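24th February

Budget notes for the second arm, mostly so I stop redoing the same spreadsheet.

The first station was bought in pieces, and the pieces are why it went over. The arm itself came in on quote. Everything that bolts to it, plugs into it or holds it up did not. This time I am pricing the station as one item and splitting it into lines only after the total is agreed.

## What goes on the sheet

**Arm and controller.** One line, because the vendor won't sell them apart. I have a quote from Indgate that holds until the end of March. Freight is extra and they would not put a number on it in writing. I have entered last year's freight charge and left the cell yellow.

**Gripper.** The parallel gripper we already run is good enough for boxes, jars and bags within its opening width. The things it fails on are wide, smooth and heavy, and a second identical gripper will fail on them too. I looked at the Wolde suction unit and left it out. It needs an air supply, and the air supply needs a line of its own on the sheet.

**Fingertips.** These are consumables. I had them under hardware last time and ran out of hardware money replacing them. Storlow sells molded pairs at $20 a pair. I am putting down a year's worth under supplies.

**Mounting.** The Candness base plate is $319. The cheaper one is $237 and has a different hole pattern, so it needs an adapter, and the adapter takes a machinist half a day. The saving is $82 before labor and I don't think it survives the labor. Going with the $319 plate.

**Cables.** Order longer than the drawing says. The drawing measures from the base to the controller in a straight line and takes no account of the slack you need when the wrist turns over. Two spare cables of each type.

**Cameras and stands.** Reusing what we have. No cost, but I've kept the line in at zero so it doesn't get forgotten when someone asks why the new station needs its own.

## What I left off

Test items. Snack bags, jars and storage containers come out of petty cash and always have. Bags do need replacing more often than the rest, as the foil creases and the grip point stops being repeatable.

Service contract. The price is a fixed share of the arm cost and covers parts that, so far, we haven't broken. I would sooner hold that money as contingency. If the controller goes in year two I will have been wrong.

The order goes in once the freight cell is filled.

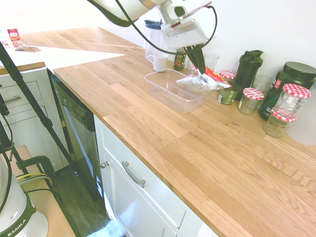 Should spare fingertips be ordered with the arm or later?

Order them with the arm. They ship on the same freight charge, and a worn pair can then be swapped the same day.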